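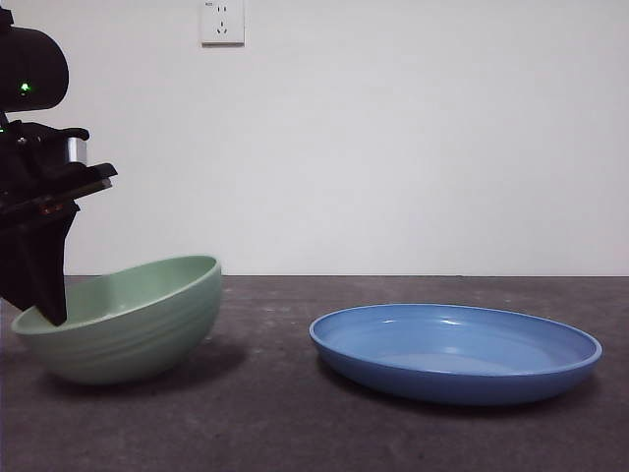
Item 4. Green bowl and blue plate, table against the white wall.

SKIMVILLE SHARED KITCHEN
Tableware and work surface check
Date: 2019-09-20
Form 23, sheet 2

1. Table surface free of cracks and raised edges
OK
Comment: Dark gray top, mottled. Light scuffs, can't feel them with a fingernail. Hard to see crumbs on this color, so wipe it even if it looks clean.

2. Table does not rock
OK
Comment: Back left foot was adjusted in the spring and has stayed put.

3. Wall behind table clean, no flaking paint
OK

4. Bowls: rim, inside and foot free of chips
OK
Comment: Pale green bowl checked by running a dry cloth around the rim. The bands on the outside are part of the shape and are not cracks. They do hold food if the bowl is only rinsed. Use a brush.

5. Plates: rim and underside free of chips
OK
Comment: Blue plate has a raised rim and is shiny, so hairline cracks show best under the ceiling light. None found. Two plates from the Prillano set failed and were thrown out.

6. Bowls and plates stacked safely
SEE COMMENT
Comment: One bowl to a plate is fine. Do not put a second bowl on top. Set the plate flat before letting go of it; the bowl will slide if one side is up.

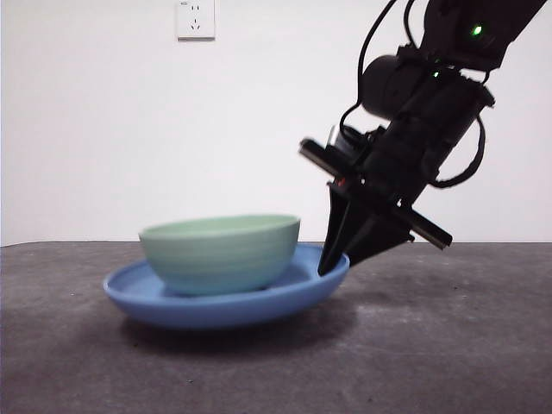
Item 6. Green bowl set in the blue plate, right side of plate raised.

7. Stack kept back from the front edge of the table
OK

8. Shelf load within limit
NOT CHECKED
Comment: Label on the Fenum shelf unit has worn off. Ask for a new one before anything heavy goes back up.

9. Chipped or broken pieces removed from use
OK
Comment: Broken pieces go in the hard-sided bin. Wrap them first. The bin was half full.

10. Dish soap and cloths stocked
NO
Comment: Cloths fine. Soap is down to the last bottle. Order under account 2100, Ham Supply.

Result: Pass with follow-up on items 8 and 10.
Next check: before the end of September.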